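# Will a Robot Take Your Aunt's Job?

Maybe you have heard that robots are going to do all the boring work so that people can do the fun work. Grown-ups say this a lot. Let's check it against one real place.

The place is a packing warehouse in Waturton that belongs to a company called Padov. People there take things out of big bins and put them in boxes for customers. Ieva Uibo did that job for years. On a busy day she picked 900 items. Her back hurt, and she got good at telling which box would tip over if you grabbed it wrong.

Then the company started trying out a robot arm for the picking.
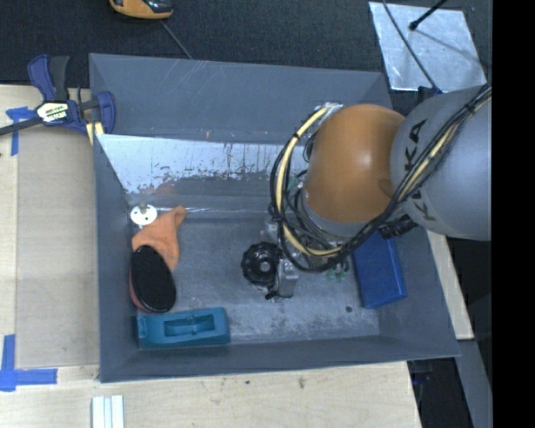 Picking sounds easy. You have been doing it since you were a baby. But a soft thing folds up when you squeeze it, and a hard thing might slide away. Your hand feels that and fixes it before you even think. A robot has to be built and taught to do it.

On its first full day in May, the arm picked 397 items. Somebody had to stand near it the whole time to help when it got stuck. Guess who? Ieva.

Her boss, Ottmar Brinkmann, says her new job is better. Is it? She lifts less, and she likes that. She also says watching a machine for hours is pretty dull, and she used to talk with Segundo Cáceres at the next bin. Now he works across the building.

And 2 people who left the team were not replaced. Did the robot take those jobs? Ottmar says no. Segundo isn't so sure.

So when someone tells you a robot "helps workers," try asking them:

- Which workers?
- What do they do all day now?
- Did anyone ask them first?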